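Flamano finger kit review: a fair bit of money for two pairs of fingers

Reviewed by Rhydian Pumphrey
14 July 2020

I don't like upgrade kits. They tend to arrive with a leaflet that was written for a different version of the machine, a bag with one screw too few, and a promise that you'll be back at work in an hour. The Flamano kit from Borkowska came with all its screws, I'll give it that. The rest took me the better part of a fortnight to make up my mind about.

What you get is two pairs of slim fingers, a pair of adaptor plates, a tube of thread lock, a feeler gauge and a calibration program on a memory stick. It is sold to people who already run a two-armed machine with parallel grippers and who are fed up with thick factory fingers knocking things over before they can close on them. That was me. Ours is a white two-armed unit that does floor pick-ups, meaning drinks containers, lids and small bits and pieces, and the old fingers were useless on anything that could roll.

I bought the kit at full price, and nobody at Borkowska knew I'd be writing it up. 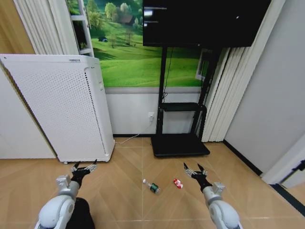 FITTING AND SET-UP

The leaflet says to fit both sides and then calibrate. Don't. Do one side, run the open and close test, then do the other. I followed the leaflet the first time and had a fault on closing that could have come from either hand, so both came off again.

The adaptor plates are well made. The holes line up and the faces are flat, and I checked mine against a straight edge because I have been caught before. Torque figures are given, but only in the back pages and only for the larger bolts. For the small ones the advice is "firm", which is no help to anybody. I used the figure from the arm maker's own handbook and nothing has worked loose.

Calibration is where the hour goes, and then the afternoon. The program opens the fingers, closes them on the feeler gauge, and does it again. A full pass is 40 cycles a side. If it doesn't like one reading out of the lot it throws away the whole pass and tells you to start again, without saying which reading it disliked. I had three failed passes on the left and one on the right. Esko Riihimäki, who looks after two of the same machines, had warned me that the gauge must be wiped clean of its packing oil first. The leaflet doesn't mention oil at all. Once I'd cleaned it, both sides went through.

After that comes the part I'd call the real set-up: teaching the machine where its new fingertips are. The new fingers are longer than the old ones, and if you skip the tool offset you will drive them into the floor. The program has a box for this, filled in already, and the number in the box was wrong for our arms. Measure it yourself from the flange face and type it in. Then bring the arm down at crawling speed with your hand on the stop button, and do that for each side. I'd set this out in large print on page one if I were them.

HOW THEY WORK

Better than the old ones, and less well than the web page says.

A bottle on its side is the test I care about, as the thick fingers used to nudge it away nearly every time. The slim ones go down either side of it without much fuss. Cans are harder. The sides are shiny and the pads that come with the kit are hard, so a can tends to turn in the grip if you take it off centre. Small stuff is where the kit shines, and I was ready to be rude about that claim. Little things that sat in the gap between the old pads can be pinched properly now.
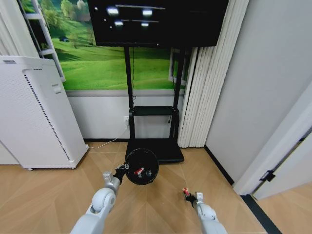

I was less taken with how they cope with wide, flat things held by the edge. There is a bit of flex in the fingers, and with anything broad you notice it as a slow droop at the far side. Borkowska list a holding limit but don't say at what reach from the pads, so the number means very little. I keep our speed down on those and put up with it.

Squeeze force needs setting again as well. I had left ours at the old value, which was fine with the thick fingers and far too much with these. Start low and work up until the thing stops slipping.

LOOKING AFTER THEM

The handbook wants the pads checked every 1000 grips and the bolts every 252 hours. I can't think where that second number comes from and the helpline couldn't tell me. I check the bolts when I check the pads and write both in the machine's log.

Dust is a bigger bother than wear. The fingers work close to the floor and fluff collects behind the pads, where it lifts one corner very slightly. You won't see it, but the grip goes odd. A dry brush at the end of each day is enough. Don't use spirit on the pads; it made one of mine go tacky.

One finger on the left side did take a knock in the first week and needed straightening. That was my own doing, see the tool offset above. Spares are sold in pairs only, which I think is cheeky, and mine came from Mostlow with a delivery charge on top.

AGAINST THE SOLANO

The Solano fingers are the obvious other choice. They are stiffer, they come with soft pads, and the set-up program tells you which reading failed. They also cost 50 per cent more and need a different plate for each arm model. If you mostly handle broad or heavy items, pay the extra.

For small, light things off the floor I'd stay with the Flamano, grudgingly, and buy a set of softer pads on the same day. I have asked Borkowska whether the leaflet will be rewritten. They said it was being looked at.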